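Cetora Brings Hand-Held Grippers to Its Linen Service and Changes 24 Jobs Along the Way

22 January 2021

Cetora, which washes and finishes linen for guesthouses and care homes, has started the second stage of its automation program at the Ludovau plant. Staff who used to sort and fold at the tables now spend part of each shift teaching the folding machines, using hand-held grippers supplied by Toseo.

The first stage began in October with 13 employees. Another 11 have joined this month, bringing the total to 24. All of them were already working at Cetora, and no jobs are being cut under the program. Hourly pay goes up for the hours spent on gripper work, and the new rate is written into the plant agreement.

An employee holds the gripper and handles cloth with it the way the machine will later have to: picking up an edge, pulling a corner flat, laying one side over the other. Each handling is recorded. The team has completed 886 recordings so far, on towels, fleece throws, pillowcases and bedspreads. Recordings are made on beds as well as on work tables, so that the machines also learn from cloth lying on patterned and uneven surfaces.

Soft goods have been the hardest part of the plant to automate. Sheets go through the ironer and come out flat, but towels and throws arrive bunched up and every one lies differently. Until last year all of them were folded by hand, often by the same people for a full shift. Under the new schedule no one folds for more than two hours at a time.

The change has brought some problems. Several employees reported sore wrists in the first weeks, and gripper sessions were shortened as a result. Recordings take longer than planned on thick fabrics. Cetora has moved the start of automatic towel folding back by one month to allow for this.

Training is run by Bansal, which also provides a half-day course for shift leads. The course is open to all 200 employees at Ludovau, including those in washing and dispatch. Places are booked through the shift office, and course time is paid as normal working time.
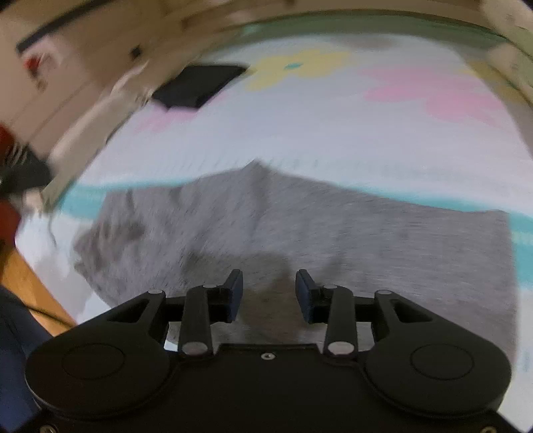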